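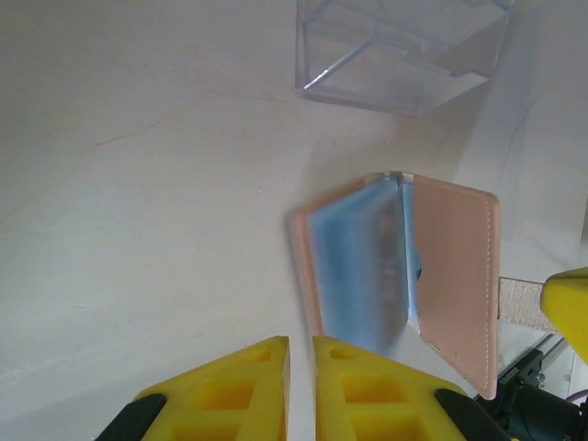 Jodden Town Letter, No. 579, page 4

Small lost things get their own corner at Delorme Hall

The lost and found office of Jodden has moved its small items to the ground floor of Delorme Hall. Since the beginning of February, people who miss a card holder, a pouch or a little box can come and ask for it there, between 3 in the afternoon and closing time. Umbrellas, coats and bags remain in the old office behind the bus station, as well as everything which is too big to hold in one hand.

The reason for the move is simple. Last year the office received 3845 objects, and the greater part of them were small. They were kept together in deep drawers, and to look for one card holder a clerk had to take out everything that was lying over it. Visitors were waiting in the corridor, sometimes with a child or a bicycle, and many of them went home before their turn came.

"When a person comes to us, this person is already a little upset," says Bernadette Lefèvre, who has been responsible for the office for many years. "I do not want that they must also stand in the cold."

In the new corner each object is laid open on a pale table and described before it gets its place on a shelf. The description is written in ordinary words. For instance, a pink leather card holder with white stitching, which has a translucent light-blue sleeve on the inside, is not written down as "wallet, pink". Many wallets are pink. The stitching and the sleeve are what the owner will remember, or so the office hopes, and these are the words by which it will be searched.

A clear plastic box is a more difficult case. It has no color to speak of, and people tell very different things about the same box. For these the office has decided to note the shape of the inside, with its compartment and its ledge, and to ask the visitor what was usually kept in it.

The writing of the descriptions is the work of Noémie Lecomte and Faustine Gaillard. They began with the things that came in during January and they are now going backward through the autumn. Ms. Gaillard told our newspaper that gloves take the least time and that key rings take the most. She had expected the opposite.

Some readers have asked why the photographs of the objects are not simply put on the internet. The town has considered it. But if everybody can see the card holder, everybody can also describe it, and then the description proves nothing. The complete list will therefore stay in the office. What is shown in public, as on this page, is only a small part, and for each of these objects the visitor will be asked for at least one detail more, for example about the contents or the place where it was lost.

The space itself has also been discussed. The blue panels with white leaves and flowers, and with orange and beige circles between them, were chosen by Faustine Charpentier from the town's building department. At the meeting in January one member of the council found them too cheerful for an office. Ms. Charpentier answered that gray walls were available at the same price, and after this the panels were accepted without a vote.
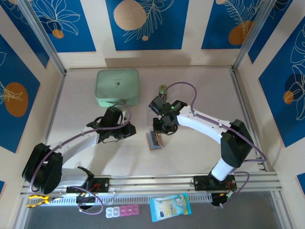 The mint-green zippered pouch has for the moment its place toward the back of the table, and it is one of the things that the office would very much like to give back. It is a rounded square with a small dark logo on the lid. Anyone who believes to know it should be ready to say what the logo looks like. The same is asked for the little green cylinder with the dark top. Ms. Lecomte prefers not to say what she thinks it is, as she does not want to put an idea into the head of the visitors.

Objects without a name or an address are kept for 4 months. After this time they may be claimed by the person who has found them, if this person left a telephone number. What is then still on the shelf goes to the spring sale at the Kemer school. Bank cards and identity papers are treated in another way. They are sent back to the bank or to the authority on the next working morning, and the office keeps only the holder in which they were found. It happens quite often that an owner receives new cards and never comes for the holder, although it is perhaps a nice one and was maybe a present.

Capucine Moulin, who lives on the market square, was among the first visitors of the new corner. She had lost a coin purse on the bus in December and had already asked for it two times at the old office. She described it as brown, with a snap that closes badly. The purse was found on the list under "snap bent to the left" and she had it back before she had finished to fill in the form. There was still a shopping list in it, for a dinner which was long over.

The shelves were delivered by the firm Trarix, and a second set is ordered for the summer, when the swimming pool opens and the number of lost things goes up. Until then, watches and eyeglasses will stay behind the bus station. The office is aware that this is not practical for people who have lost their glasses, and it will bring a found pair to Delorme Hall if one calls a day before.

Visitors should bring an identity card or, in case the identity card is the lost object, another person who can confirm who they are. The return of small items is free of charge. The entrance is on the side of the garden, next to the bicycle racks, and the bell has to be pressed long.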